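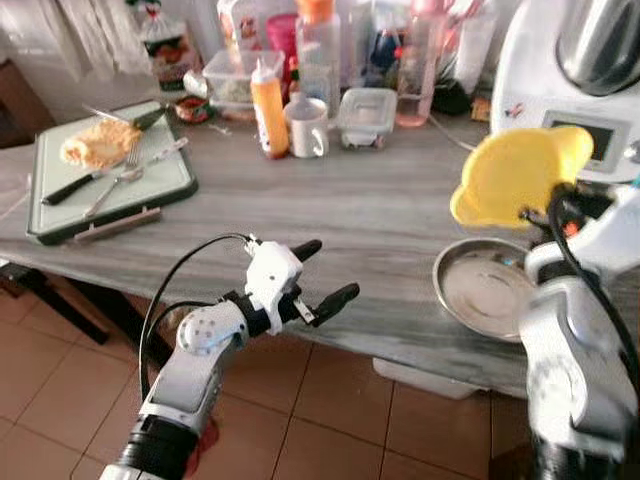
Sundstead is a two-arm kitchen kit sold by Clendov, and I went to see it at the company's open day in Clusdale in April. Our group runs supported apartments for older adults, and we were asked to look at it as a possible rental. The showroom has tile floors and a long gray streaked counter, and the kit was set up at the counter with one arm on each side. The right arm was holding a bright yellow funnel-shaped piece tilted over a shallow steel bowl, and the left arm waited with its gripper open. The cutting board to the left still had two knives, a fork and a rolled yellow food item on it. The back of the counter was crowded with a mug, a squeeze bottle, food containers and a bag of bread, and I was glad to see that. Our tenants' counters look much the same.

The visit took most of a morning. Each group got 40 minutes with the kit and then a sit-down talk about terms. Coffee was in the hallway. Parking is behind the building and fills up before 9, so get there early or use the street.

What Clendov is offering comes in two forms. The purchase price is $3,470 for the pair of arms, the controller and the mounting plates. Setup is extra. The rental is $540 a month with setup and repairs included, and the shortest term is 7 months. There is also a software plan called Petrenko, which adds new tasks as they are released. It is part of the rental. Buyers get it for the first year and then have to renew, and the renewal price was not on the sheet we were given. I asked for it in writing.

The second half of the session was on table clearing, which is the part we care about more. Clendov says the kit comes with up to 400 household items already in its library, mostly tableware, packaging and small tools. Anything else has to be taught by hand, and that was shown to us on a laptop.
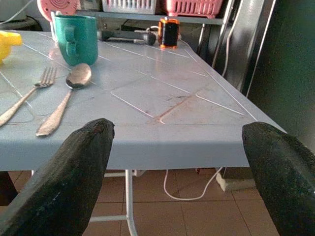

Fork, spoon and mug on the blue table, seen from the gripper.

The wrist camera view was up on a monitor for the whole session, and it was useful. You can see how the fingers line up with the edge of the table. The blue top is scratched and has a raised pattern molded into it, with the silverware lying across the lines. I asked whether a patterned surface makes thin items harder to pick up. The answer was that it depends on the pattern, and that they would want pictures of our tables before quoting.

Noise was acceptable. We could talk at normal volume next to the arms. The fingers are plain black with a matte surface, and replacement pairs are stocked in Clusdale.

Points I raised that are still open:

Whether the mounting plates fit a counter with a rounded front edge. Ours have one in every unit.

Who cleans the grippers after food work, and with what. The manual says a damp cloth, which our kitchen rules do not allow as the only step.

Whether one rental can be moved between apartments without a new setup fee.

Clendov will send a loan agreement for a trial in our training kitchen. I have asked for the rental version and for the Petrenko task list to come with it.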